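Lekota Workshop Notes
Home | Opinion | Bench tests | Archive | About
Print this page | E-mail this page

Buy the dull gripper

Olga Echevarría

Every few months a supplier sends us a gripper to try, and every time the talk in the workshop is about how many fingers it has. I think this is the wrong thing to talk about. For bin picking, the question should be what the gripper does next to a wall.

Most published comparisons put one part in the middle of a flat table. Almost any gripper will do well there. Put the same part in a bin with sloping sides and the results change, as the arm has to bring its wrist and cables down into the space too.

We ran the Pristier and the Dultex on the same arm, 100 picks each, with the same mix of long and short blocks. The Pristier costs more and has the better software. It managed 58. The Dultex is a plain thing with a thick manual, and it managed 31 more than that. Nearly all the difference came from blocks near the walls and from long bars lying close together.

Rui Cunha says the test was unfair to the Pristier, which was built for open trays. He may be right, but our customers don't use open trays. Montri Wiriya would like a camera on the wrist before we judge either one. I would try that, though a camera won't make a wide finger narrow.

I would ask every supplier for two figures: the clearance needed beside a wall, and the success rate with parts touching or nearly touching. If they have neither, borrow the gripper and find out. A bin, a few clamps and some blocks are enough to begin with.

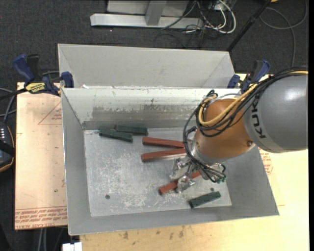
What I would stop doing

I would stop quoting cycle times from clear tables. I would also stop changing the controller settings halfway through a comparison, a habit I share with Martim Pacheco and one that has cost us more than one Sunday.

Contact the editor | Copyright Lekota Workshop Notes | Back to top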